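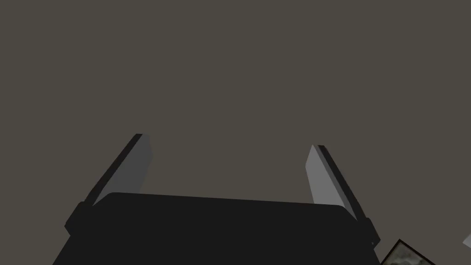 I bought the Palthorpe 900 folding workbench in March to replace a pair of sawhorses and an old door that had served as my bench for years. The door had bowed in the middle and one of the sawhorses had a split leg. I wanted something that would stand flat, hold a board while I cut it, and fold up when I needed to get the car in.

The 900 comes in one flat carton. It weighs more than I expected and I had to slide it off the truck onto a hand cart. Inside are the top in two halves, the leg frame already joined, a bag of hardware, four plastic dogs, and a crank handle in two parts. The instructions are one folded sheet with drawings and no words. Step 4 shows the washers on the wrong side of the bracket. If you follow it, the crank rubs against the frame when you turn it. Put the washers on the inside and the problem goes away.

Assembly took me 73 minutes, including the time lost on the washers. You need a 1/2 inch wrench and a Phillips screwdriver. A small wrench is supplied but it is thin stamped metal and I would not use it on anything you want tight.

## The top

The top is bamboo, and on mine both halves were flat. I laid a straightedge across them in several places and could not get a sheet of paper under it. The finish is thin. Glue drips lift off with a scraper but take a little of the finish with them. I rubbed in a coat of paste wax after the first week and that helped.

The holes for the dogs are drilled cleanly and line up from one half to the other. The dogs are a loose fit. They hold fine under pressure from the crank, but if you lift the board they come out with it and roll under the bench. I have since bought a set of Breathnach steel dogs, which fit the same holes snugly. They cost nearly a quarter of what the bench did, so I would wait and see if the plastic ones bother you.

## Clamping

The front half of the top moves in and out on two screws. With both cranks turned evenly it closes square and grips well. I planed the edge of a pine shelf in it and the shelf did not shift. Turn only one crank and the jaw goes in at an angle, which is useful for tapered pieces such as chair legs.

The gap opens wide enough for a standard door on edge. I hung two interior doors last month and cut the hinge pockets with them held this way, and it was much easier than kneeling on the floor.

One complaint – the crank handles stick out past the front and catch your hip when you walk by. They can be pulled off, but then you have to find them again. I put a hook on the back leg for them.

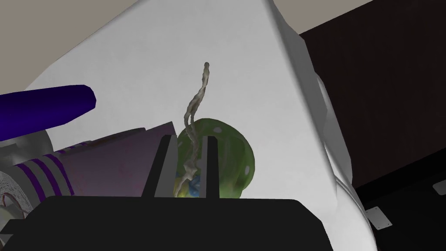 **Avent Home Workshop Club – Tool Reviews**

## Legs and stability

The legs are square steel tube, painted dark green, with a crossbar at shin height you can put a foot on. On a level floor the bench does not rock. On my driveway, which slopes to the street, it rocked until I turned out one of the adjustable feet. Only the two left feet adjust. I don't know why they stopped at two.

For hand sawing it is steady enough. For heavy planing it creeps forward on smooth concrete. A rubber mat under the front feet stopped most of that. With a bag of sand on the crossbar it stopped completely, but then of course you have a bag of sand to move.

The working height is good for me at five foot nine. A taller person may want blocks under it. There is no second height setting on the 900. The larger 923 has one, and a longer top, but it does not fold as flat and would not have gone in the space I have beside the water heater.

## Folding and storage

Two latches under the top release the legs. The latches were stiff at first and pinched my thumb once. A drop of oil on each fixed that. Folded, it stands on its end without falling over as long as the cranks are off. I can carry it from the garage to the back porch by myself, though I would not want to go much farther.

## Compared with the Pulitz

Another member lent me a Pulitz bench for a weekend so I could try the two next to each other. The Pulitz is lighter by a good margin and goes up faster. Its top is particleboard and the corners were already crumbling. The jaw on it flexes when you tighten it hard, and a narrow board slips down. It costs $60 less. For painting trim or holding a miter saw now and then I think it would do the job. For hand tools I would pay the difference.

## Rating

Four out of five. I took off a point for the washer drawing, the loose dogs, and having only two adjustable feet. The replacement parts list on the back of the instruction sheet covers the screws, cranks and latches, but not the top halves, so keep it out of the rain.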